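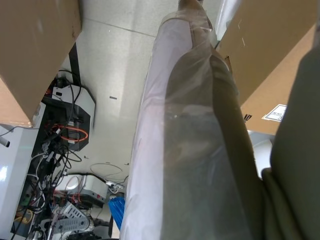

Figure 3. Long roll wrapped in clear plastic film, beside an olive-green padded surface.

4.2 Employee reception of public statements

The preceding section dealt with the content of the statements that the three firms issued on social and political questions. The present section turns to how those statements were received by the people who worked for the firms at the time. Three sources are used: the staff survey, the open comments attached to it, and the internal documents supplied by Prastimix, Juvine and Nokar under the terms set out in Section 3. The fourth firm approached, Chang, agreed to the survey in principle and later withdrew before any forms were sent out. It is not considered further.

The survey was sent to 1,334 employees, of whom 737 returned a completed form. Return was highest among office staff and lowest among staff on rotating shifts, and this should be kept in mind when the results are read. Shift workers at Nokar received the form on paper, and those at Prastimix and Juvine received it through the same electronic notice board on which the statements themselves had been posted. Some employees may therefore have taken the survey to be a management exercise. The cover letter stated that it was independent, but we have no way of knowing how widely the letter was read.

Respondents were asked first whether they could recall any statement made by their employer on a matter of public debate. Recall was weaker than managers had predicted in our earlier interviews. Many respondents who said that they remembered a statement described one that had been made by a different company, or a notice about workplace conduct that contained no public position at all. For this reason the recall item was scored twice, once on the respondent's own account and once against the record of statements held by the firm. Only the second score is used in the models reported in Section 5.

Among those whose recall matched the record, opinion on whether the employer should have spoken was divided along lines that party preference explains only in part. Employees who described themselves as conservative were more likely to object to the statements, and employees who described themselves as liberal were more likely to approve. Within each group, however, there was a large minority who took the opposite view. Several liberal respondents regarded the statements as a substitute for changes in pay and scheduling. Several conservative respondents saw no harm in them so long as attendance at related events stayed voluntary.

The question of voluntary attendance proved to matter a great deal. At Juvine, discussion sessions linked to the statements were described in the staff handbook as optional, while the form used for yearly reviews included a box in which supervisors recorded whether the employee had attended. The internal documents show that the box was added by the personnel office during a general redesign of the form, and that the team responsible for the sessions was not consulted. Staff drew their own conclusions. Of the three firms, Juvine had the widest gap between stated policy and what employees believed the policy to be.

At Prastimix the sessions were held on paid time and no record of attendance was kept. One session, moved to a Saturday to suit the outside speaker, was the subject of a written complaint, and the practice was not repeated. Nokar held no sessions. Its statements were issued by the head office and were posted at each site without comment. Respondents at Nokar were the least likely to have strong feelings in either direction, and the most likely to say that the statements were meant for customers.

The open comments, of which 111 were long enough to be coded, help to explain these differences. Two readers coded each comment separately and met to settle disagreements. The largest group of comments concerned fairness of process: who had decided that the firm should take a position, whether staff had been asked, and whether a person who disagreed could say so without cost. A smaller group concerned the positions themselves. Comments in the first group came from employees of all political leanings and used much the same language. A typical comment from a Prastimix employee read, "I agree with most of it. I would still like to have heard it from my manager before I read it on the website."

Comments in the second group were sharper in tone. Some accused the employer of taking sides in an election year, and others accused it of saying too little, too late. Both kinds of comment often cited news coverage in place of the statement itself. In several cases the wording objected to appeared in a headline and had no counterpart in anything the firm had published. This finding agrees with the pattern described in Section 2, in which public disputes over company positions tend to proceed from short extracts.

The internal documents allow the employee accounts to be compared with the intentions of those who drafted the statements. We read 96 documents in all, chiefly drafts, meeting notes and correspondence between communications and personnel staff. Drafting was hurried in every case. At Juvine the text of the May statement passed through its final three versions in a single afternoon, and the comments of the legal department arrived after publication. Few of the documents mention employees as readers. Where they do, the concern is with leaks to the press, and with the effect that dissent among staff might have on the reputation of the firm.

Some limits of the material must be noted. The documents were selected by the firms, and although each firm signed an undertaking that nothing relevant had been held back, the selection could not be checked independently. The Nokar file contained almost no correspondence, and it is unclear whether little was written or little was kept. The survey was carried out once, after the statements had been made, and cannot show whether opinion of the employer had changed.

With these limits in view, the responses were grouped by site and by type of work before the models were fitted. Sites with very few returned forms were combined with the nearest site of the same firm. The coding scheme for the open comments and the full wording of the survey items are given in Appendix B.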